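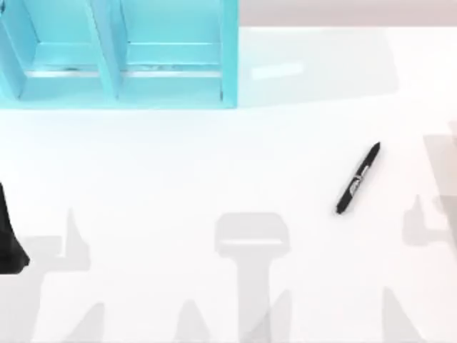
Limier career save won't load after adding the Wróbel kit pack

Asked August 2022 by Lestasness

I've been playing Limier on my phone for ages and put the Wróbel kit pack on top of it in May. Worked fine until last night. Now the menu opens but my career save stops at the loading bar and drops me back to the home screen. The pack's page says it is "100% safe for all saves", which I'm starting to doubt. Phone has 3000 MB free. I'm 17 seasons in and don't want to start again. Is there a fix that doesn't involve some random cleaner app?

3 answers

Memeo
Clear the cache and reinstall. Works every time.

Vilém Jurčo
Please don't reinstall yet. On most phones that wipes the data folder and your save goes with it, so I'd like to know who it works every time for.

Copy the whole save folder to a computer first. Then look at the size of the kits file. Mine is 409 MB. If yours is a lot smaller, the download was probably cut short, and you can replace that one file without touching the career. If the size matches, take the pack out, put the original kits file back and try loading again. You'll have plain shirts for a while.

I wouldn't trust the "safe for all saves" line. Every pack page says it, and I've yet to see one explain how it was tested. No promises that mine will work for you either, I've only done it on one phone.

kopfball2537
Same problem here. Someone on another forum said to change the date on the phone. Tried it, did nothing except mess up my alarms. Following in case there's a proper answer.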